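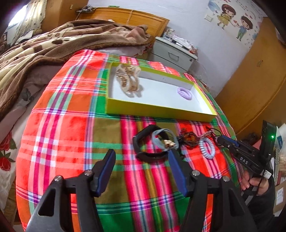
8 December 2018, Sillum bench, rotor stand

Continued the hover runs on the ducted coaxial model, rotor set 5. Previous entry ended with the upper hub reassembled and the Denon load cell back under the stand. Zero checked before and after each run, drift within the usual band.

Run 28: both rotors at matched pitch, duct lip fitted. Held 1067 rpm on the upper rotor. Thrust trace clean for the first part, then a slow oscillation in yaw torque. Same period as in the August runs, so the new bearings did not cure it.

Run 29: repeat with the lower rotor phase shifted by one blade spacing. No change in the oscillation. Phase is ruled out as far as I am concerned.

Run 30: duct lip off. Oscillation gone, thrust down as expected. Points to separation at the inner lip radius - the Lins code predicts attached flow there at this speed, but it assumes a smooth joint and ours has a step where the two halves meet.

Step measured with the depth gauge at 9 stations. Worst at station 4, on the side nearest the motor mount. Filled and sanded that side only, left the other side as is for comparison. Filler needs to cure overnight before anything spins.

Prondine controller dropped the telemetry link twice during run 29. Log has gaps but the load cell data are on the other recorder and are complete. Swapped the ribbon cable. If it drops again, try the spare board before touching the firmware.

To do:
Rerun 28 with the filled lip, same rpm, same pitch.
Tufts on the inner lip, both sides.
Ask the Lins people whether the mesh can take a step at the joint.
Reorder M3 lock nuts, the tray is nearly out.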